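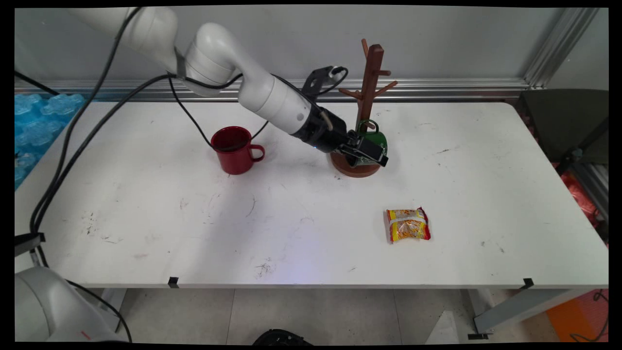 Plelik Mug Tree, reddish-brown
Item 284

Home > Kitchen > Counter storage > Mug trees and stands

In stock
Ships in 2 business days

The Plelik is a wooden mug tree for the kitchen counter, the coffee corner or the break room table. It has a round base, one upright post in the center, and angled pegs that hold mugs by the handle. Two short pegs sit near the top of the post. The arms below them are longer and come out on both the left and the right, which gives ordinary mugs room to hang beside the post.

We have carried this stand at Widis for several years and it has changed very little. It comes in one size and one color. It is sold empty, without mugs.

What it holds

Most mugs with a closed handle will hang on the longer arms. That covers standard stoneware and porcelain mugs, diner mugs, and enamel camping mugs. The handle goes over the end of the peg and slides down toward the post, and the upward angle of the peg keeps it there.

The short pegs at the top are meant for smaller things. Espresso cups fit, as do children's cups with a proper handle. Some customers keep a tea strainer or a set of measuring spoons up there. A full-size mug can be hung on a short peg if the handle is wide enough, but it will lean against the post and it may knock into whatever hangs under it.

Each long arm is rated for 500 grams. A normal coffee mug is well under that. Beer steins and very thick handmade mugs can go over, so put those on the kitchen scale first if you are unsure.

Cups without handles will not work on this stand. Neither will travel mugs with a molded grip in place of a loop. For these, see the Kwok shelf riser in the same section.

Specifications

Name: Plelik Mug Tree
Item number: 284
Sold by: Widis
Material: solid wood
Color: reddish-brown
Finish: stain with clear topcoat
Shape: round base, single center post
Pegs: short at the top, longer arms below
Weight without mugs: 800 grams
Rated load per long arm: 500 grams
Assembly: post screws into base
Dishwasher safe: no
Guarantee: 2 years

Setting it up

The post and the base are packed separately. The pegs are already glued into the post when it leaves the shop and should not be twisted or pulled.

Put the base on a flat surface with the threaded hole facing up. Stand the post in the hole and turn it clockwise by hand until it stops. Hold it by the middle of the post while turning, not by the arms. Once it is snug, give it another small turn. No tools are needed, and pliers will mark the wood.

After a week or so of use, check that the post is still tight. Wood moves a little when it goes from a warehouse to a heated kitchen, and the joint sometimes needs one more turn. After that it usually stays put.

Loading it

Start with the lower arms. Put one mug on the left, then one on the right, and work up from there. The base is wide enough to keep the stand upright with mugs on one side only, but it stands more firmly when the load is even.

Heavier mugs belong at the bottom. If your mugs are all the same, it makes no difference.

Hang mugs with the handle all the way down against the post end of the peg. A mug left out at the tip can come off when someone bumps the counter. When you take one down, lift it up along the angle of the peg and then away. Pulling it straight toward you drags the handle over the tip and can tug the whole stand along with it - this is the most common way people tip over a mug tree of any make.

Hung by the handle, a mug sits on its side with the opening facing outward or a little down, depending on the shape of the handle. Water left inside will run out. Dry the mugs before you hang them, or let them drain on a rack first. The Plelik is for storage and is not a drying rack.

Where to put it

Any level counter or table is fine. Leave some space on both sides so that mugs can be lifted off without hitting the wall or the toaster. In a corner, turn the stand so that the arms run along the counter and do not point at the wall.

Under wall cabinets, measure before you order. The stand itself is low enough for most kitchens, but you also need room above the top pegs to lift a cup clear.

Keep it away from the stove and out of the path of steam from a kettle. Long exposure to steam dulls the finish and can raise the grain on the base. Direct sun will lighten the color over time, more on one side than the other if the stand is never turned.

In an office or shared kitchen, put it at the back of the table. People set down snacks, keys and mail at the front edge, and a mug tree in that spot gets pushed around.

Cleaning and care

Wipe the wood with a damp cloth and dry it with a second one. A drop of dish soap on the cloth is fine for coffee drips. Do not soak any part of it, and do not put it in the dishwasher.

Dust collects where the pegs meet the post. A dry pastry brush or an old toothbrush gets it out.

Lift the stand now and then and wipe under the base. Grit that works its way under there will scratch a painted or laminate surface when the stand is turned.

For dull spots, use a small amount of Zindetex wood oil on a lint-free cloth. Rub it in, wait, and wipe off everything that has not soaked in. Leave the stand empty overnight before hanging mugs on it again. Do not use furniture spray. It makes the pegs slippery and leaves a smell.

Light scratches on the pegs are normal. Unglazed spots inside a mug handle are rough enough to rub through a topcoat, and enamel mugs with a worn edge will do the same. This does not affect the strength of the arm.

Wood color

The reddish-brown color is a stain, and the grain shows through it. Two stands bought at the same time can differ a little in shade, and the pegs may look lighter or darker than the post they are set in. We do not sort for color. If you are ordering more than one for the same room and want them close, write that in the order note and the packing room will compare what is on the shelf.

Questions we get

Does it rotate?
No. The post is fixed to the base. You can turn the whole stand by hand on the counter.

Can I buy a post without a base?
Yes, as a spare part. Bases are also sold separately. Both are listed under item 284 in the spare parts section. Single pegs are not available because they are glued in.

Will my large soup mugs fit?
They may, if the handle is a closed loop and the mug is within the rated load. Wide mugs take up the space next to them, so expect to leave a neighboring arm free.

Is it safe for a home with small children?
It is a kitchen stand, and it can be pulled over. Keep it at the back of the counter, and do not place it on a tablecloth that hangs within reach.

Can I paint it?
You can, after sanding off the topcoat. Keep paint out of the threaded hole. Painted stands cannot be returned.

The stand rocks on my counter. What is wrong?
Try it on another surface first. Many counters have a slight dip near a seam. If it rocks everywhere, check that the post is not sticking through the bottom of the base. If the post is flush and it still rocks, send it back and we will exchange it.

Change to the base

Stands packed after May 21, 2018 have a slightly thicker base with a deeper threaded hole. The earlier base had a shallower thread, and some of them worked loose in daily use. Older posts fit the new base. If you have an earlier stand that will not stay tight, contact us with your order number and ask for the base exchange. You do not need to return the old one.

Shipping and returns

The mug tree ships in one carton with paper padding. Please keep the carton until you have put the stand together and checked it.

Unused stands can be returned within the period printed on your packing slip. Put the post and base back in the carton separately, as they came. A stand sent back fully assembled usually arrives with a broken arm, and we cannot refund it in that condition.

The 2-year guarantee covers split wood, loose pegs and thread problems. It does not cover water damage, dishwasher damage, or arms broken by overloading. Keep your receipt or order email.

Contact

Product questions and spare parts for counter storage are handled by Wilmer Chambi at the Widis parts desk. Please include the item number and, for damage, a photo of the part.

Related items

Kwok shelf riser, for cups without handles
Zindetex wood oil, small bottle
Plelik replacement base
Plelik replacement post with pegs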